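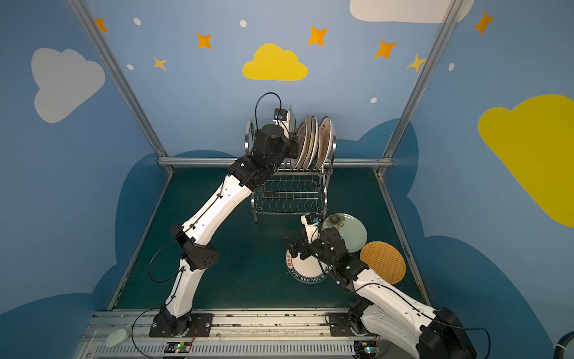
Two-arm cell: plates catch when going into the upper tier of the rack

Posted by Leire Ibarra

I'm building a two-arm cell in a shared workshop. Both arms sit on one aluminum rail and the job is loading plates into a steel dish rack. Most go in fine, but the thicker ones catch on the dividers and the gripper keeps pushing. I've slowed the last part of the move and it still happens. The wrist cameras give a decent view, but I don't know what to check for in it. Is this a gripper problem or a rack problem?

Replies 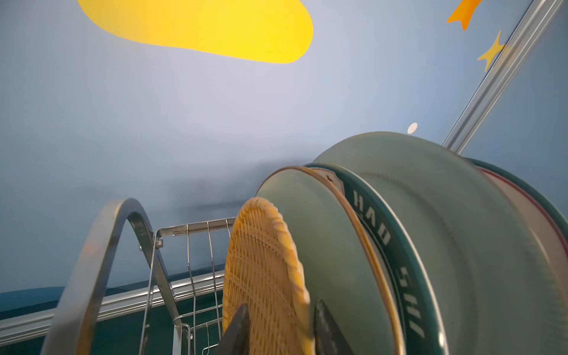

Jarosław Brzozowska

Probably neither. Check where the rack is first. Mine slid a little every time a plate touched a divider, and by Monday all my taught positions were off. I screwed two stops to the table and retaught the slots.

After that, look at the approach angle. Come straight down for the last 19 mm and don't rotate the wrist in that stretch. Look at the fingertips too.
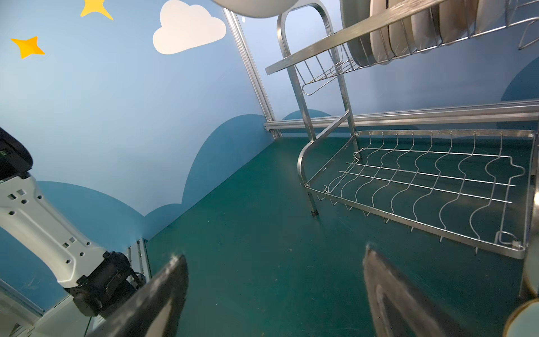 If the tips are worn they let the plate swing, and then no angle will be right. Put on new pads before you change any code. Also set a force limit so the arm stops when it catches. I had to try a few values.

Buppha Chantharasri

just use the bottom tier, more room

Barbara Stępień

Agree with Jarosław about the stops. I'd also sort out the pickup. Hold every plate by the rim at the same depth, and lift it clear of the others before you turn it. My misses dropped from 11 to 2 in 200 tries after I fixed that.
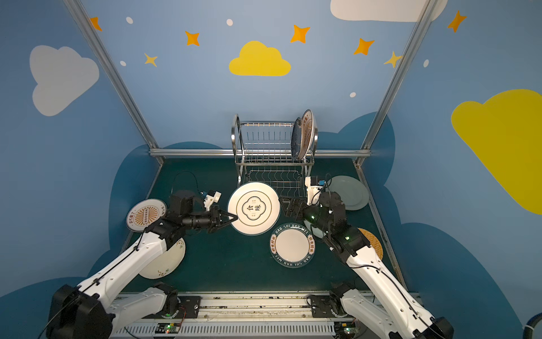

Left gripper on the rim, right gripper open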